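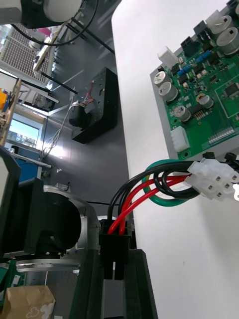

Como ler o resultado de uma eleição suplementar sem cair em manchete
Por Mavis Doucet, agosto

Vai ter eleição suplementar na sua cidade, ou teve no domingo e todo mundo já está dizendo que "mudou tudo". Calma. Dá para conferir em meia hora, com planilha e paciência. Uso Grostberg de exemplo porque é o que tenho aberto aqui.

1. Baixe o boletim por seção. Não o resumo. O resumo só traz o total de cada candidato e o total não diz quase nada.

2. Anote o eleitorado apto. Em Grostberg, 3.453. Depois o comparecimento: 1.582. Divide um pelo outro, dá 45,8%. Escreva isso bem grande no alto da planilha, porque vai mudar a leitura de todo o resto.

3. Pegue a eleição anterior, mesmo cargo. Mesmo cargo! Comparar vereador com prefeito não serve pra nada, e tem jornal que faz.

4. Uma linha por seção. Colunas: aptos, comparecimento, brancos, nulos, votos de cada candidato. Repita para a eleição anterior ao lado.

Na hora de comparar, use votos absolutos antes da porcentagem. Partido que sobe de 30% para 40% pode ter perdido voto. Acontece direto quando o comparecimento cai.

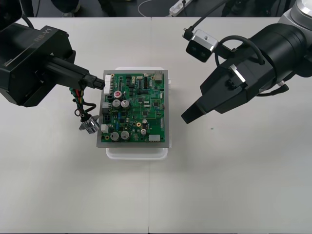
Sylvie Penner acha que a porcentagem devia vir primeiro, que é o que o leitor entende, e que voto absoluto em suplementar sempre cai e assusta à toa. Justo. Mas eu prefiro assustar primeiro e explicar depois. Façam as duas colunas.

5. Veja onde está a diferença. A vantagem em Grostberg foi de 104 votos. Ordene as seções da maior vantagem para a menor. Se a seção 7 sozinha dá metade disso, a história é a seção 7, não é "a cidade virou".

6. Confira se alguma seção mudou de endereço. Junção de seções também. Erro clássico: a pessoa vê queda enorme numa escola e é só que o povo passou a votar na outra.

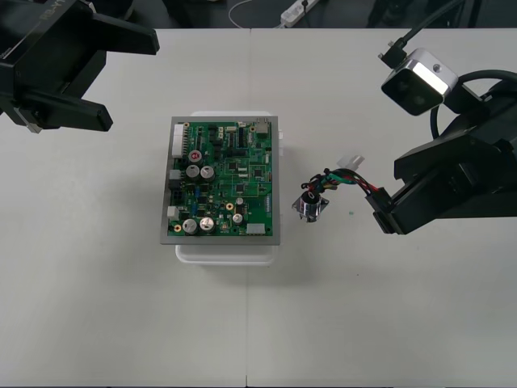
Última atualização: quinta-feira, 6 de dezembro de 2018 (corrigido o passo 2)

7. Brancos e nulos. Some e compare com a vantagem. Se forem mais que a vantagem, registre, mas sem inventar para onde iriam esses votos. Não dá pra saber.

8. Quem não concorreu desta vez? Candidato forte que ficou de fora deixa voto solto. Marque numa coluna de observaçoes.

Planilha: qualquer uma. Eu faço no Vameo, salvo em CSV e pronto. Só cuidado com o ponto de milhar, às vezes ele lê 1.582 como um e meio e a conta vai pro espaço. Formate a coluna como texto, importe, depois converta.

E antes de publicar, some tudo de novo e bata com o total oficial. Se não bater, tem linha repetida. Quase semrpe é isso.

Comentários 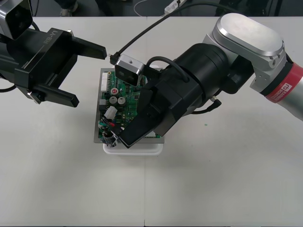

Tonho: e quando o candidato mais votado está sub judice? No boletim daqui os votos dele aparecem separados e o total não fecha de jeito nenhum.

Mavis Doucet: coluna à parte, Tonho. Soma no comparecimento, deixa fora dos válidos até sair a decisão. E anota a data em que baixou o arquivo.

leitora_do_sul: no Wokico a importação abriu com os acentos quebrados, resolvi trocando para UTF-8. Fica a dica.

Sylvie Penner: continuo achando que porcentagem vem primeiro. Mas a dica da junção de seções me salvou, tinha duas escolas trocadas na minha.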